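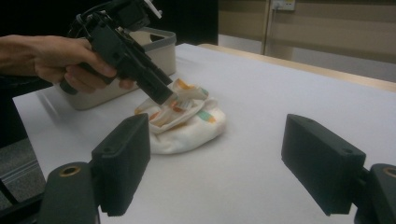
Cloth pick-up with the two hand-held grippers, white table, beige bin behind.

Notebook > Grippers > Faults and near misses

February 2019

Well, we lost most of the afternoon to a jaw that wouldn't let go, and I want to get it down while I still remember the order of things. Lindalva was on the second gripper, working on the printed cloth, and all was going along nicely until the release. She eased off the trigger and the jaws stayed shut. She squeezed again, eased off again, nothing. Then they sprang open while her other hand was reaching in to free the fabric, and she got a good nip on the thumb. No skin broken, thank goodness, but she said a few words I won't write in here!

Edivaldo Fontes had the cover off after tea. There was a wad of lint behind the slide, grey and packed hard as felt, and the return spring had lost a fair bit of its pull. The log has that gripper at 2,252 closes on the same spring, and I'd always meant to change them at 900, so that one is on me and I've told Lindalva so.

New spring is in, slide brushed out, a tiny dab of the dry lube (the Brivach one, please, the other stuff collects fluff). I ran 300 closes with the cloth and had no sticking. I'd still like to see it through a full day before I trust it.

Until then: battery out before any fingers go near the jaws, even if it looks dead. Emerson, could you check the springs on the other one? There should be around 18 left in the blue drawer.

Recent entries
Trigger cable rubbing on the bracket
Spring order, Vatthorpe
Bin handles catching the jaw tips
Notes from the Trindade visit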